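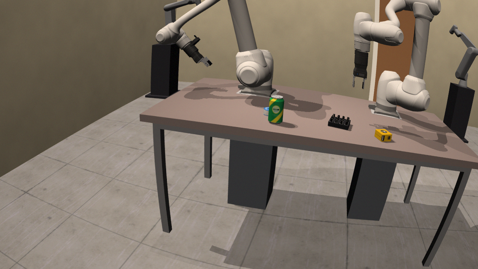 I have a dishwasher that I load twice a day and a basket of socks that never seems to get any smaller, so you can imagine how my ears perk up whenever somebody tells me the robots are coming for the housework. My brother-in-law has been telling me this since I got married. He told me again at dinner last July, over a sink full of corn pots, and I told him he was welcome to dry while we waited.

But I do like to keep up with it all, and regular readers know that my old job was on the floor at Drultiretti, where we put together control boxes for commercial ovens. I was there nine years, the last few as a line lead. So I come at this from two sides, I guess, the kitchen and the bench, and I've ended up believing that they're the same question. Can a machine pick up an ordinary thing, put it where it belongs, and leave everything else alone? That's most of what I did at work and it's most of what I do at home!

What got me going again was a long phone call with Rungnapa Jitpraphai. We worked the same line for years and now she's over at Ikton, where she spends her days with two-armed setups, nearly all of it in simulation. The arms work in a made-up room on a computer, with a table and a few everyday things on it, and they practice there long before anyone lets them near a real bench. I asked her flat out if one of them could empty my dishwasher. She laughed for a good while, and then she said, "The cups, maybe. Give me a few years on the colander." 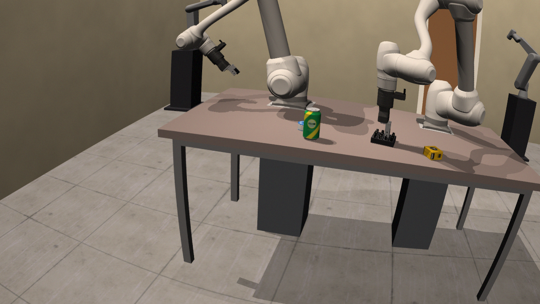

Putting a part into a hole was the first job I ever trained people on, and I want to say a word for how hard it is, because it looks like nothing. A new hire could usually do it on the first try and then couldn't tell you how. Your fingers feel the edge, you wiggle a hair to the left, and in it goes. A machine has to get that wiggle from somewhere. When I see a gripper holding a little gray peg right over a black board, straight up and down and nice and square, I feel the same thing I used to feel standing behind a trainee with my hands in my pockets so I wouldn't reach in and do it myself. Getting over the spot is one piece of it. The last quarter inch is where all my bent pins came from.

Rungnapa says that last bit is what her days are made of. In one batch this winter they ran 70 tries at a single insertion, and 31 of them went in cleanly. I said that sounded awful. She said it sounded wonderful, and that I should have seen the batch before it. I suppose that's the difference between somebody who builds these things and somebody who just wants her socks matched.

I asked about the clutter, too. At Drultiretti we had rules about what could be on a bench, and people broke them all day long (me included, I kept my coffee where I pleased). A home is worse. My counter at this minute has mail on it, a banana, two chargers and a mitten with no partner. 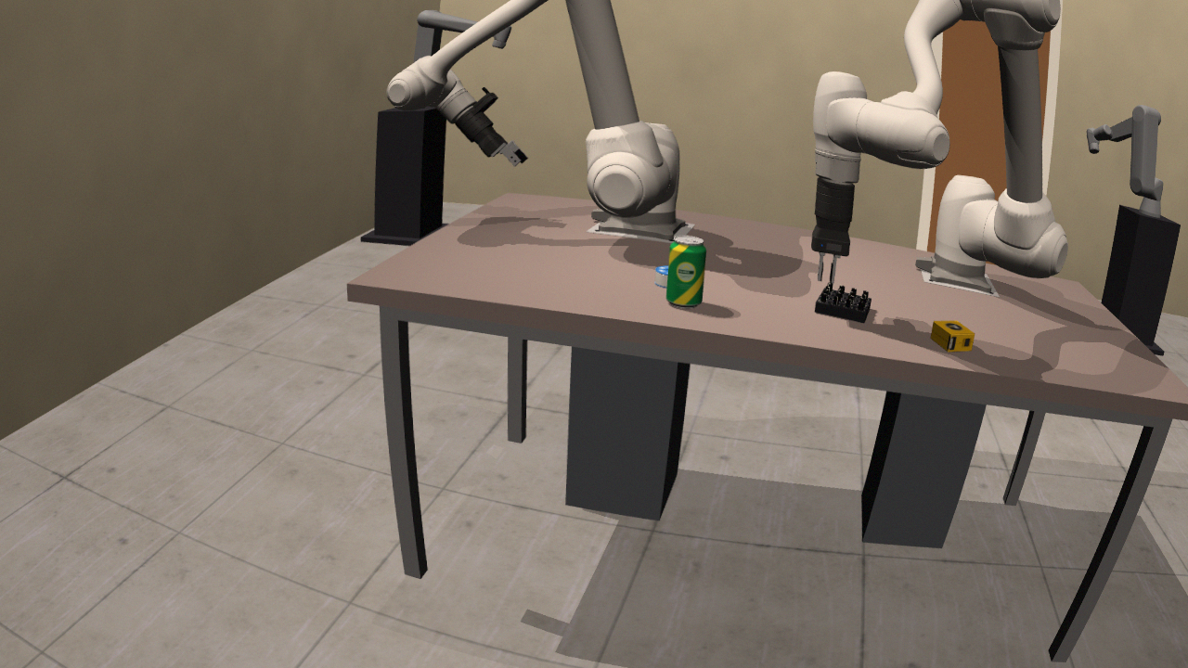 And a robot that can only work on a bare counter is no use to me, as the counter has not been bare since we moved in. Rungnapa was very nice about this. She said they leave other things out on the table on purpose, a soda can, say, so the arm has to go about its business with stuff standing around. The can isn't part of the job, it's just in the world, same as my mitten. I liked that. I thought it was the most homelike thing she told me.

So where does that leave the shop floor? I'd say a good deal further along than the kitchen. The fellow who runs packing at Kiltalitz, up the road from us, has had an arm putting jars into cartons for ages, and he's fond of it. But his jars all come down the same belt, facing the same way, in the same light, and there's a fence around the whole business. When they changed jar sizes they were down for most of a day while somebody from Yokoyama drove out and taught it all over again. My nephew could switch jar sizes in the time it takes to say so, although it's true that he would want lunch.

The kitchen never holds still like that. Every load in my dishwasher is different, some of the plates are chipped, one of the mugs was my mother's, and there is water sitting in the bottoms of the bowls just waiting to go down my sleeve. I timed myself on Thursday. It took 20 minutes, with one phone interruption and some standing there wondering whose lid that was.
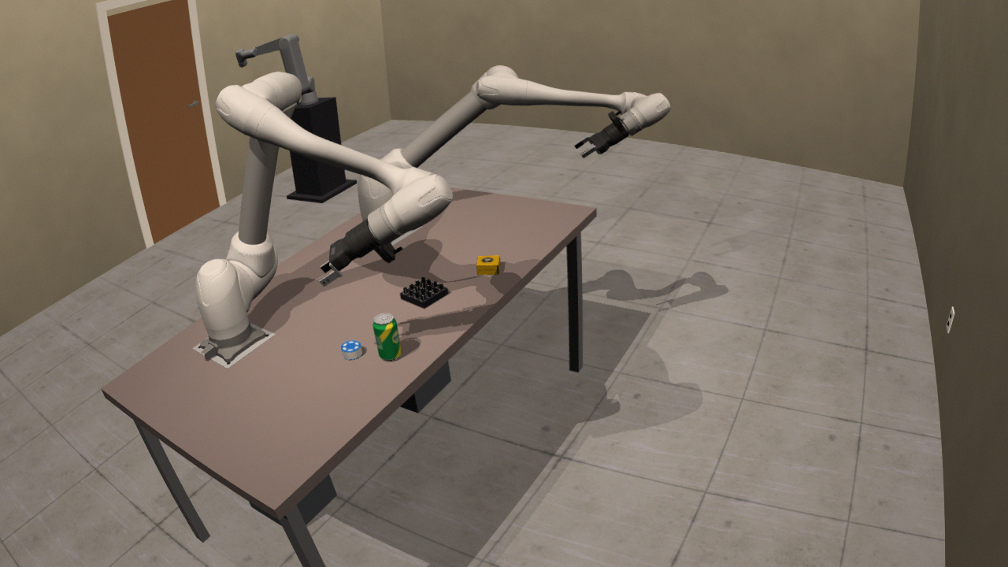

Two arms, both with empty grippers, and a few things on the table to practice around.

I asked Rungnapa why two arms, when one is giving them plenty of trouble already. She told me to go try folding a towel with one hand, so while she was still on the phone I did, and I got it done using my chin. She's right, of course. Think of opening a jar, or wringing out a rag, or holding the dustpan while you sweep. Hardly anything in a house is a one-handed job, and the two hands have to know about each other, or you get elbows. She says working out which arm should wait and which should go is a whole project by itself, with its own meetings.

My own guess, for what a retired line lead's guess is worth, is that I'll see a machine do one chore in my house, slowly, while I hover. Probably it will be picking things up off the floor and dropping them in a bin - and I would pay good money for that! I don't think I'll see one do the whole kitchen. My brother-in-law thinks I'm a pessimist, but then he has never emptied a dishwasher to my knowledge, his or mine.

Rungnapa has promised to call when they start on cups. I'll let you all know. If any of you work with arms like these, at Ikton or anywhere else, please write and tell me what the hardest ordinary thing has been, I'd love to hear. In the meantime the dryer has just buzzed, and I know for a fact there are socks in it.

Posted 3/14/20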